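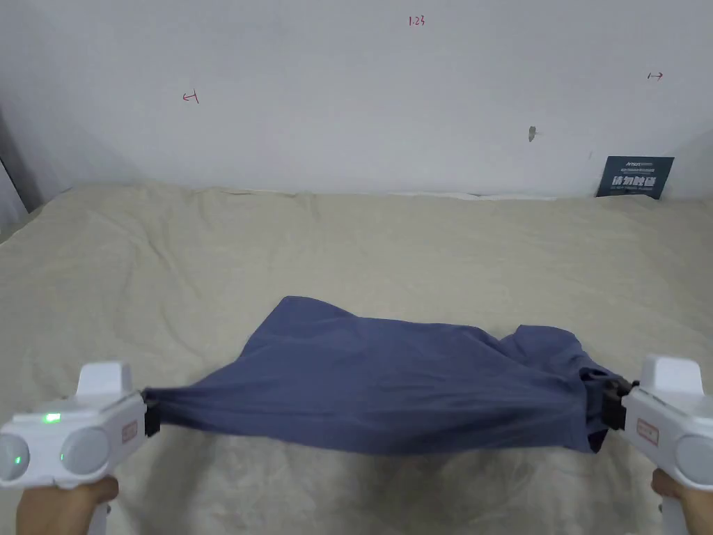 Folding order for mixed tops, specifically whether to pull the hem straight before the first fold or after it. I have been doing all my folding on the bed for over a year because the table in the utility room is 29 inches deep and an adult shirt hangs off the front. My current sequence is: pick up by two ends, pull until the lower edge is straight, lower onto the sheet, then deal with the rest. With the slate-blue one the lower edge comes out close to straight between the two ends, but the upper part stays humped up in a loose peak left of the middle, and when I set a piece down in that state the peak turns into a diagonal crease. The sheet is wrinkled too, and I suspect it contributes. Is the fault in the pull, the surface, or the order?

Posted by hemline_dry, Aug 26, 2024

---

tumble_low
Member, 1000 posts

The pull. Tension along one edge does nothing for the cloth above it. You have a straight line at the bottom and slack everywhere else, and the slack has to go somewhere when it lands. Hold by the shoulder seams and let the weight do the work. The hem will straighten itself within an inch, and an inch is fine for a drawer.

---

Flirnuvari
Member

Disagree in part. Shoulders work for a knit. A woven shirt with a curved hem held by the shoulders will hang with the side seams swinging forward, and you then fold a twist into it. What is the fabric? From here it could be denim or plain shirt cotton and those two behave differently.

Also, look at the two ends. The left one is gathered into a narrow twisted point and the right one is bunched looser. Unequal grip gives unequal tension. I would fix that before changing anything else.

---

hemline_dry
Original poster

Cotton. No stretch in it. I take the point on the ends. I had been treating the corners as handles and paying attention only to the line between them.

I tried shoulders this morning on four other shirts. Two came out better, one the same, and one worse (curved hem, as described).

---

oxbow_press
Moderator

The surface is being underrated here. A fitted sheet over a mattress gives under your hands, so when you smooth outward you are moving the sheet along with the shirt. Wrinkles underneath then print through as soon as you press down. Put something firm on top of the bed. I use a Rastex pressing mat, the large one, folded out flat. A piece of hardboard with a pillowcase over it does the same job for less.

---

tumble_low

I have folded on a bed for years and never had wrinkles print through. You would need to lean on it. Folding isn't pressing.

---

oxbow_press

It depends how damp the load is. Fully dry cotton, agreed, very little transfer. If it comes out of the dryer with any moisture left, it takes a crease from whatever it lies on. The original post doesn't say which.

---

hemline_dry

Varies. My dryer is a Duvitz with a moisture sensor and it stops early on mixed loads. Collars and waistbands are usually the last parts to dry. Body panels are dry to the touch.

---

Flirnuvari

Then sort by weight before drying and you lose that variable. For the fold itself, my order for woven shirts:

Button the top and third buttons.
Lay face down, collar away from you.
Smooth from the center out to the side seams, flat hand, no pulling.
Square the hem last.
Fold sides in, then sleeves, then up in thirds.

The hem goes last. If you set it first, every later move disturbs it.

---

quarterfold
New member

For what it's worth I do the hem first and get acceptable results, but I also give the shirt one hard snap in the air before it touches anything. That takes out the hump. Grip both corners close to the seam, one snap down, lower it with the far edge landing first. If the near edge lands first you trap air and get the peak you are describing.

---

tumble_low

Far edge first is good advice. The snap is hard on side seams if you do it every wash.

---

quarterfold

I have shirts going back a long way with no seam damage. Maybe on thin fabric.

---

Matei
Member, 2536 posts

There was a long thread on this last November and it ended with the same split. Wovens face down, knits by the shoulders, and no agreement about the snap.

---

hemline_dry

Results after one full load. Landing the far edge first removed the diagonal crease on all but one shirt. Hardboard under a pillowcase made the smoothing step quicker, and I saw no change in the finished fold. Hem last is slower for me, though I may get used to it. I am keeping the board and leaving out the snap for now. Next load is mostly towels, so I will report back on shirts after that.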